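A thread on buying a used dining table, which I have now done, after four months of believing I was a person who could do it in a weekend. 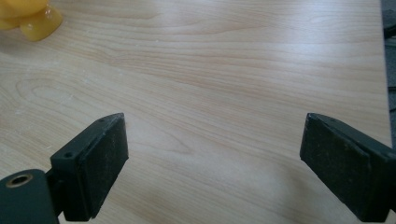 First thing to know: every table on the internet is "solid." Solid wood, solid condition, solid little table. I messaged one seller to ask what kind of wood and got back "brown."

2/ I started with a list of requirements. Seats six. Extends. Not glass. Under $400. By month three the list said "flat."

3/ Measurements are where the resale market really shines. A listing gives you the length, or the width, or a photo of a tape measure lying somewhere near the table. Height is considered personal.

One guy gave all his dimensions in chairs. "It's a six chair." I drove out there. It was a four chair, if two of the chairs were friends.

4/ There is a whole dialect, and you pick it up fast.

"Farmhouse" means heavy.
"Rustic" means splinters.
"Vintage" means older than the seller.
"Mid-century" means it has legs.
"Smoke-free home" means dogs.

5/ "Needs a little TLC" deserves its own post. I went to see one of these. It needed a leg.

6/ For a while I was deep into a brand called Rellico. If you haven't spent your evenings on furniture resale groups you won't know the name, and I envy you. People talk about a Rellico extending table the way my uncle talks about a truck he sold in college.

7/ The Rellico people will tell you to look for the stamp under the top. So I've now crawled under the dining tables of strangers in three counties. You learn a lot down there. Mostly gum.

8/ I did find a real one. Stamp and all. The seller wanted $1,000 and I said that was a bit over my budget, and he said "I know what I have." I've thought about that sentence a lot. I have never once known what I have.

9/ Somebody is going to reply telling me to buy new. I tried. I went to Orkance, the showroom out by the airport with the fountain in the lobby, and a very nice salesperson asked how I wanted the table to make people feel.

I said seated.

10/ Orkance does have beautiful tables. They also have a delivery window of 14 to 18 weeks and a fee called "white glove placement," where they carry it in and put it where you point. The gloves are extra as far as I could tell.

11/ OK, practical stuff, because a few people asked and I've earned the right to be insufferable about this.

Bring a level. A small one is fine. Put it on the top both ways, then put it on the floor next to the table and do the same thing. Half the wobbly tables I saw were good tables in crooked kitchens.

12/ Lean on it. Lean on it like you're about to deliver bad news. If it sways, get down and check whether the leg bolts are loose (five minutes with a wrench, offer less) or whether the joint itself is moving (walk away, say something kind about the house).

13/ Look at the edge. If the grain on top runs over the side and the end shows end grain, good sign. If there's a thin line all the way around and the pattern stops dead at it, you've got veneer.

Veneer is fine! A lot of great old tables are veneer. You just can't sand them like a maniac, and you should know that before you get home with the sander.

14/ Ask where the leaves are. If it's an extending table, the leaves are in the attic, or the garage, or at the ex's. "I'll dig them out and text you" means you are buying a small table.

And if they do turn up, put them in and look at the color. They've spent thirty years in the dark and the rest of the table hasn't.

15/ Open and close the thing yourself. Twice. The seller will do it for you with a practiced little hip move and say "see, smooth as anything." You do not have the hip move.

16/ Smell it. I'm serious. Bend down and smell it. The top will be fine because they wiped it with lemon stuff an hour before you came. Smell underneath. A basement lives in wood for a very long time.

17/ Measure your door. Then measure the turn after the door, which is the one that gets you. My hallway has an elbow in it that I'd never noticed in six years of living here and now think about daily.

18/ On haggling: I'm terrible at it. I once offered someone $50 less and then, during the silence, talked myself back up to the asking price. He hadn't said anything. I believe he was looking for his keys.

19/ What worked better was just having cash and a vehicle. I can't overstate how tired people are of "is this still available." If you write "I can come at 6 with a van and two people," you're basically royalty.

20/ So, the table I got. It was listed under "desk," with one dark photo and no measurements, up for eleven days. Retired couple in Pradov, moving somewhere smaller. It had been in their back room under a sewing machine and a lot of mail.

21/ No stamp. Not a Rellico. They thought it came from a shop called Chrysikopoulos that used to be on the main street there and closed in the nineties. I looked it up and found one newspaper ad for a sale on recliners. So the provenance is recliners.

22/ Seats six, though. Extends. Both leaves, same color as the rest, wrapped in a bedspread. Level both ways in their kitchen and mine. $180, and they threw in a tablecloth I'm never going to use and can't get rid of now.

23/ It didn't make the elbow. Of course it didn't. The legs came off, then one went back on wrong, and for an evening I owned a ramp.

24/ Care, since that'll be the next question. I asked a furniture repair place and the answer was so boring I trusted it: damp cloth, dry cloth, coasters. Wipe spills when they happen. Skip the sprays that promise shine, they build up and then you've got a sticky table that's very shiny.

25/ For water rings, wait a few days before you do anything. Pale ones are often in the finish and sometimes fade by themselves. Dark ones have gone into the wood and they live with you now.

26/ Several replies are asking about felt pads for the legs. Get the nail-in or screw-in kind if your table can take them. The stick-on ones migrate. I've found one in the bathroom.

27/ And to the person asking where I ate for four months: standing up, at the counter, over the sink if it was a taco. You get used to it. I had people over last night and caught myself carrying my plate back to the kitchen to finish.

28/ Anyway, I need chairs now. I've got roughly two and a half. If you're anywhere near Pradov and have a set of four or six that match each other, or at least get along, my messages are open. I have a van until Sunday-ish and I will absolutely pay the asking price.

29/ Update: someone has offered me "solid chairs." I asked what kind of wood. They're typing.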